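Sealing a Marble Pastry Board (and getting old stains out first)

Updated 2019-09-11

Quick one because I keep getting the same email. You bought or inherited a marble board, it has rings on it, you want to roll dough on it without worrying. Fine. Half a day of actual work, most of it waiting.

First – check it's real stone. Lots of "marble" boards are printed or cast resin, and sealer just sits on those and goes gummy. Look at the edge. On real stone the veins carry on down the side. On a printed one they stop dead at the corner. Also real marble feels cold in a warm room and weighs a ton.

Resin or printed? Dish soap, soft cloth, done. You can stop reading.

What you need

Plain baking soda
Mild dish soap, no lemon, no vinegar
Plastic wrap and painter's tape
Plastic scraper (old store card works)
Two or three lint-free cloths
Food-safe penetrating stone sealer. Check the label says food contact once cured
900 grit wet/dry paper, only if you've got etching

Test for old sealer

Put a teaspoon of water on the board. Go away for 6 minutes. Wipe. Dark patch underneath = water got in, it's thirsty, needs sealing. No dark patch = whatever is on there is still working, leave it alone. Do this in a couple of spots, the middle always wears out before the corners.

Cleaning

Warm water, drop of soap, wipe, rinse, wipe again. Do both faces and the edges. Don't soak it. Don't put it in the dishwasher, ever. My first board went through once and came out with a chalky face I never got rid of.

Then let it dry standing on its edge. Overnight is good. Two nights if your kitchen is damp like mine.
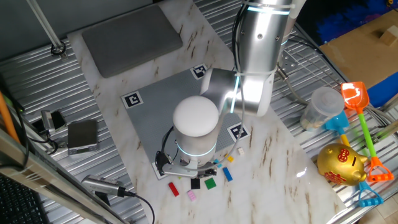

Now stains. Butter and oil are the usual ones on a pastry board, they show up as darker patches with no hard edge. These need a poultice, which sounds fancy and is baking soda and water mixed till it's like peanut butter. Spread it on a bit thicker than a pencil, go past the edges of the stain. Plastic wrap over the top, tape it down, poke a few holes with a pin. Leave 27 hours. I know that's a weird number, it's what I did the first time and it worked so I stuck with it. Take the wrap off, let the paste dry out completly, scrape with plastic, rinse.

Still there? Do it again. Rosalie Gasser wrote in to say hers took four rounds, and that was a board somebody had been resting bacon on.

Etching is different. Dull spots, usually ring shaped, from lemon juice or wine or tomato. That isn't a stain, the acid ate the polish. Poultice does nothing. Wet the 900 grit, small circles, light pressure, keep it wet. You get an even satin look if you do the whole face. Spot sanding looks patchy so don't bother unless the mark is right in a corner. Rinse all the gray slurry off after and dry it again, same as before. Yes the whole wait.

Sealing

Window open. Gloves.

Wipe sealer on with a cloth, thin, working from one end to the other. Edges too.
Let it sit as long as the bottle says and no longer.
Buff off everything left on top with a clean cloth. Everything! Dried sealer leaves a haze thats a pain to shift.
Second coat if the water test was really bad. Otherwise one is plenty.
Flip it and do the back once the top is dry to the touch.

Leave it the full cure time before food goes near it. Mine says three days. Read yours.

After that

Water test every April, or whenever you remember. Wipe up anything sour right away – sealer slows stains down but does nothing for acid. Flour and butter all day long is fine. Little rubber feet underneath if your counter is stone too, two hard surfaces and a grain of sugar will scratch both.

Chips on the corner I haven't covered, that's a filler job and I've only done it once, badly. Will write it up when I've got a second one to practice on.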